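Flenolier Supporters List
Posted by Saulius Org, October, 9:40 p.m.

Mebrat Wako wrote:
> Does anyone know if the Batska Park lease is settled? I heard Orozco
> wants the ground for concerts all summer and we would play the first
> 4 home games somewhere else.

Mebrat,

It isn't settled. The club met with Orozco this week and the draft now runs 17 years with a break clause after five. Concerts are limited to June and July. If the opener falls early, we would share the Ereck ground until the field is ready, and season tickets would carry over.

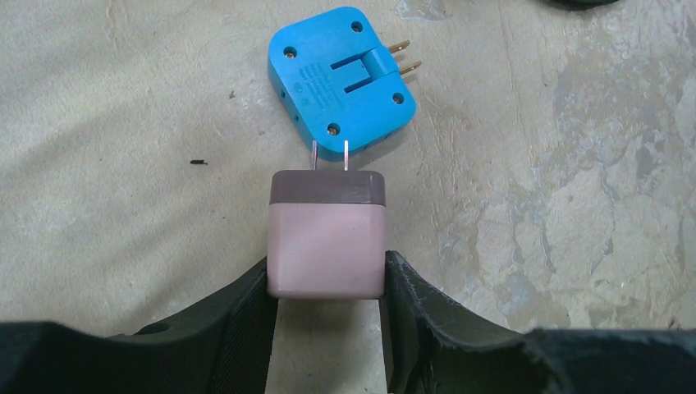
Blue adapter and pink charger cube.

The part I don't like is the east stand. The draft takes out 232 seats for a stage entrance, and the people sitting there get moved to the north end at the same price. I asked if they could pick their new seats first. The club said it would look at it, so write to the ticket office if you are in that section.

Away travel to Ereck is on a separate thread. Please keep it there.

Saulius

Last updated: October
Contact the list owner | Copyright Flenolier Supporters List | Back to top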